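Utine TC-2 Two-Arm Tending Cell

Bench equipment / Light handling / Cindurex Automation

Overview

The TC-2 is a two-arm handling cell for repetitive pick, hold and place work on small household goods: cups, bowls, jars, lids and similar items. It is meant for packing rooms, sample rooms and returns departments that handle mixed goods in short runs and have no room for a fenced line. The cell works at ordinary table height and runs on a standard wall outlet.

The cell takes over the lifting and setting down. Sorting decisions, damage calls and anything that needs a second look stay with the operator. Plants that expect to remove a station entirely should look at the Utine LC series, which is a different class of machine and has different guarding requirements.

What changes at the station

In a manual returns station the operator picks up each item, turns it, checks it, sets it down, keys the result and moves it to the outgoing side. With the TC-2 installed, the operator keys the result and handles exceptions. The arms present the item and move it on. Most sites find that the job becomes a standing or perching job instead of a reaching job, and the table layout should be planned with that in mind.

Operators need training before the cell is put to work. The standard course takes 4 hours per person and covers start and stop, teaching a grip, clearing a fault, and releasing a held item by hand. The course is given on the customer's own tables with the customer's own goods. We do not offer it online.

Simanjuntak Packing has run the cell in its returns room since January. The site kept its headcount and moved two people from item handling to inspection. Its main complaint in the first weeks was the pace: operators used to working in bursts found the steady rate tiring, and the supervisor lowered it twice before settling. The rate can be changed from the operator panel without a password for this reason. Sites that want it locked can set this in the supervisor menu.

A second point raised there was the handover at shift change. A grip taught by one shift could be overwritten by the next. Software 2.1 and later keeps the previous version of every grip and shows which shift saved it.

Components

Two jointed arms, left and right
Two gripper units with cable sets
Controller, floor standing, with 2 m umbilical
Operator panel on swing bracket
Two hold-to-release buttons, table mount
Printed position markers, one sheet
Grip library on the controller, 52 grips preloaded

Tables are not included. Most customers use the ones they have.

Specifications

Payload per arm: 600 g including gripper pads
Grip memory: 2,000 entries
Controller ports: 4 (two arms, panel, network)
Power: single phase, grounded outlet
Noise: suited to normal conversation at the station
Duty: continuous, with a scheduled check each shift

Table and floor requirements

The tabletop must be flat, level and fixed in height. Laminate, sealed stone and coated steel are all suitable. A strongly patterned top is acceptable provided the position markers are stuck down flat and kept clean. Place them in a row along the far edge, where sleeves and goods will not rub them. Replace any marker that has lifted at a corner.

Where two tables are used side by side, measure the gap between them at both ends and enter the figures during setup. Do not bridge the gap with tape or board. The arms are taught to stay clear of it, and a cover strip that moves will cause placement faults on the second table.

Keep loose cables off the working area. Gripper cables need a free loop above the wrist. Do not tie the loop to the arm; a tight cable shortens the reach and wears at the connector.

Teaching a grip

A grip is taught with the item itself. Close the gripper on it at low force, raise it just clear of the table, and check that it hangs straight. Save the grip, then repeat with a second item of the same kind. Thin-walled cups should be held on the body, below the rim. Bowls with a rolled rim can be held at the rim with the narrow pads. 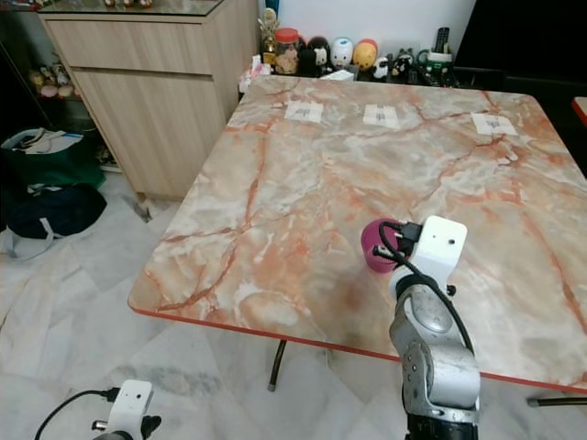
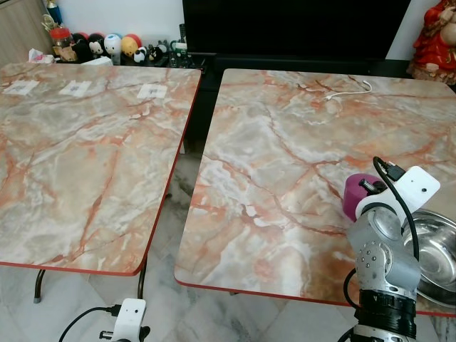 Allow some 15 minutes for the first item and less for those after it. Items that differ only in color share a grip. Items that differ in wall thickness do not, even when the outside dimensions match.

If an item slips, lower the raise speed before increasing the force. Force above the marked range on the panel is available to supervisors only.

Daily care

Wipe the gripper pads at the start of each shift with a dry cloth. Check the cable loops for kinks. Run the marker check from the panel and wait for the green result before loading goods. Pads are a wear part and are sold in packs.

Do not use solvent on the gripper housing. Dust in the screw recesses can be removed with a soft brush.

Working near the cell

The arms stop on contact and on release of either table button. This does not replace a site risk assessment, which remains the responsibility of the employer. We recommend that the people who will use the station take part in it. They know where the goods pile up and which way they turn to reach the label printer.

Ordering

TC-2 cell, complete
TC-2 cell without operator panel, for sites already using a Riltico line terminal
Narrow pad set
Wide pad set
Marker sheets, pack
Additional operator course, per person

The Riltico terminal connection needs controller software 2.3 or later. Cells shipped before October 2018 can be updated from the panel at no charge. Update requests go through the Cindurex service desk; have the controller serial number ready, printed on the plate beside the power inlet.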